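Vivodano Small Makers' Association
Minutes of the general meeting, 4/9/26

Held in the back hall at Fagundes. The meeting opened once the key had been found and the chairs put out. The Chair welcomed members and the two visitors from the soap program further up the valley. Apologies were received and are listed in the attendance book.

The minutes of the previous meeting were taken as read. One correction: the item on drum deposits should say that deposits are refunded when the drum comes back rinsed, with its lid. The words "with its lid" were left out. Accepted with that change.

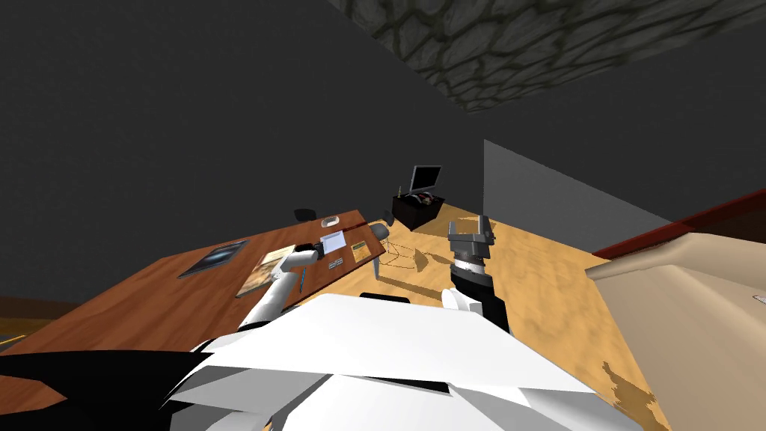

Minutes recorded by the Secretary, Vivodano
Circulated to members and posted on the website

1. Matters arising

The labels have been reprinted. The first batch had the dilution lines in the wrong order and was withdrawn before any went out on bottles. The printer has agreed to charge for the paper only. Members who still have old labels at home are asked to hand them in at the storeroom, including part rolls.

The letter to the district office about a stall at the Saturday market was sent. No answer yet. The Secretary will write again and copy in the market supervisor.

The leaking tap on the mixing tank was fixed with a new washer. It has since started again, and it was agreed that the tap itself should be replaced. The Storekeeper will get a price for a brass one and a price for a plastic one.

2. Liquid soap, sales and prices

The Bookkeeper reported that 860 bottles of Urex were sold over the quarter. Most went to households through the door-to-door sellers. The schools bought less than expected, and the clinic bought the same as before. Sales dropped during the wet weeks when the lower road was closed and picked up again once the truck could get through.

The cost of making a bottle has gone up. The soap base from Cetirex is dearer, and the freight is now charged separately where it used to be included in the price. The scent has not changed in price but the supplier no longer sells the small container, so more money is tied up in it at any one time.

There was a long discussion on whether to raise the shelf price. Those in favour said the margin for sellers is already thin and that a seller walking out to the farms hardly covers the cost of lunch. Those against said households compare the bottle with bar soap from the general store and will go back to the bar if the gap gets any wider. A suggestion to make the bottle smaller and keep the price was not supported. Several members felt that customers would notice straight away and feel cheated.

It was agreed to hold the shelf price until the November meeting and to offer refills at a lower price from the storeroom in the meantime. The refill price will be worked out by the Bookkeeper and written on the board by the door. Sellers may also do refills from a jerry can if they wish, provided they use the marked jug and keep the can closed.

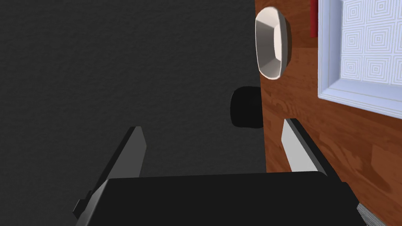

Refills are to be entered in the sales book on their own line and not mixed in with bottles. The Bookkeeper asked that this be done at the time of sale. Last quarter the loose slips were handed in all at once and two of them could not be read.

3. Account with Cetirex

The balance owing to Cetirex stood at $3,112 when the statement was received. Part of this is for the last delivery and is not yet due. The remainder is an older amount that Cetirex says was never paid and that our records show was paid by bank transfer. The Bookkeeper has the bank slip and has sent a copy. Cetirex has replied that the matter is with its accounts department.

Members asked whether supply would be held back until this was settled. The Bookkeeper said there had been no mention of it. It was agreed to pay the undisputed part on the due date and to keep the disputed part out of it, with a covering letter saying why.

Moved and carried that the Chair and the Bookkeeper sign the letter together.

The question of finding a second supplier was raised. The Storekeeper has asked for samples from a firm on the coast and will make a small test batch when they arrive. The test batch will not be sold. It can be used for washing the floors and the truck.

4. Quality and complaints

There were complaints about thin soap from one batch. The batch book shows that the salt was added while the mixture was still warm, and the instruction sheet says to wait until it has cooled. The bottles that could be traced were exchanged. The instruction sheet will be copied out in larger writing and put on the wall above the tank.

A customer also complained that the cap cracked when the bottle was dropped. The caps come from the same supplier as before. No action, but sellers should carry a few spare caps.

It was proposed that each batch be checked by someone other than the person who made it, and that both sign the batch book. The check would cover thickness, colour, and whether the soap has separated after standing overnight. The proposal led to some disagreement over the extra time involved, mainly from those who make soap in the evening and would have to come back the next day.

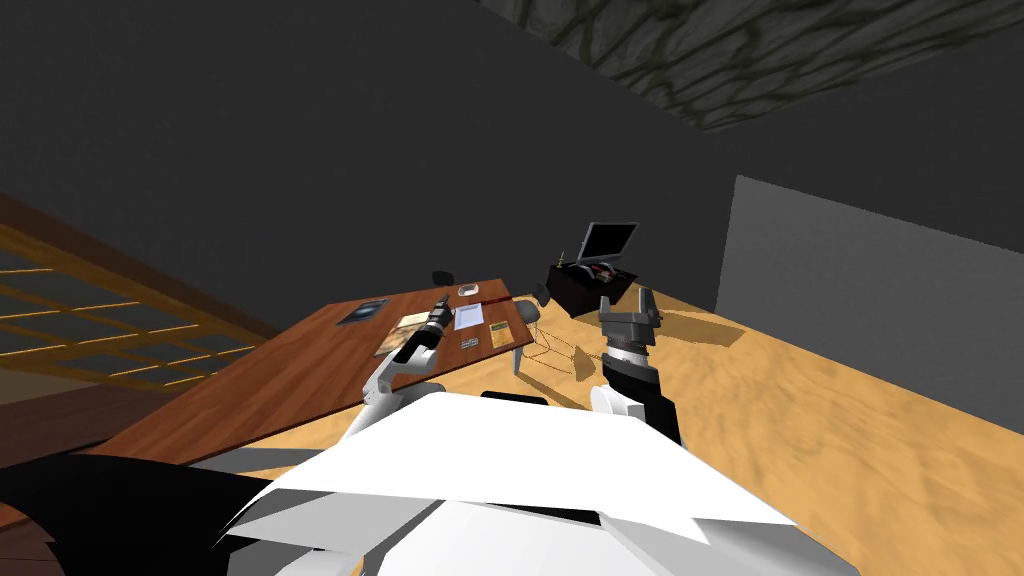
One of the evening makers said that coming back was no trouble in itself, but the storeroom is locked in the mornings and there would have to be a second key. Another member was against having more keys about and would prefer the checker to leave a sample jar on the outside shelf. The Storekeeper did not want soap left outside where children could get at it.

The proposal was carried with an amendment: a sample jar is to be left inside the storeroom with the batch number on it, and the Storekeeper will do the check when opening up. If the Storekeeper is away the batch waits.

5. Safety at the mixing tank

The gloves are worn through and need replacing. The goggles are in good order but keep being put away in different places. A hook will be put up next to the tank.

Members were reminded that open sandals are not to be worn while mixing, and that water for rinsing must be set out before any container of concentrate is opened. Visitors and family members are to stay behind the painted line. The line needs repainting.

6. Seller training

The next training session will take place at Fagundes over one morning. There is room for 20 people, and 15 have put their names down. Remaining places will be offered first to existing sellers who have not done the bookkeeping part, then to anyone interested.

The session will cover how to fill in the sales book, how to work out what is owed to the storeroom, how to explain dilution to a customer, and what to do when a customer asks for credit. On the last point, the Association's rule stays as it is: sellers may give credit at their own risk, but the storeroom must be paid on the usual day.

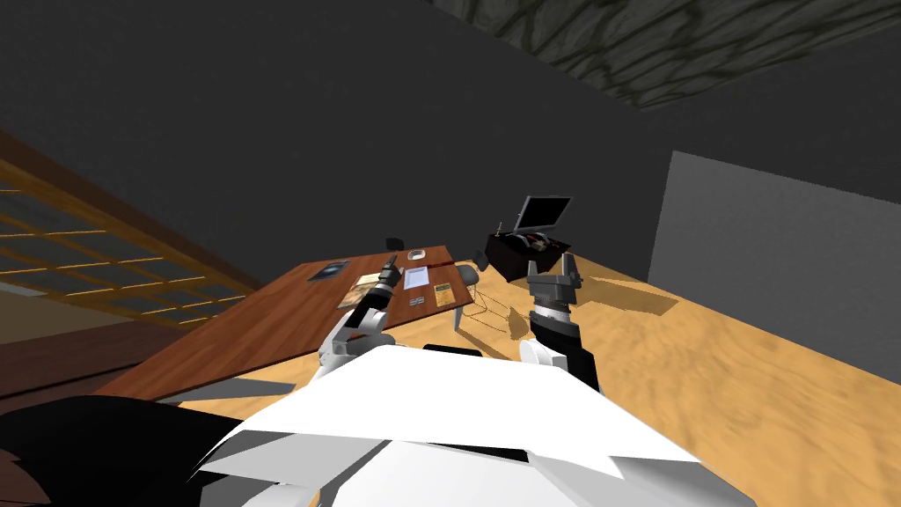
Tea will be provided. Members attending should bring their own pen and their current sales book, even if it is not up to date. The travel allowance is paid at the end of the session, on signature, and not in advance. Anyone coming from across the river should let the Secretary know beforehand so a lift can be organized.

The visitors from the valley program asked whether their own sellers could attend. Agreed, if places are left over and if they cover their own travel.

7. Storeroom roof

Two quotes were received for the repair. The cheaper one leaves out the gutter. The meeting preferred the dearer one, subject to the builder confirming that the old sheets will be taken away. Boxes of empty bottles are to be moved off the floor along the back wall until the work is done. Help is needed for this and a list was passed around.

8. Other business

The scale in the storeroom is reading heavy. It will be tested against the one at the general store before anything is spent on it.

A member asked if bar soap could be made from leftover base. The Storekeeper thought it could, with moulds, but did not want to start anything new until the Cetirex account is cleared up. Carried over to November.

Sellers were asked to return empty cartons flat.

Next meeting in November, same hall. Items for the agenda should reach the Secretary in writing beforehand.

The meeting was closed and the hall swept.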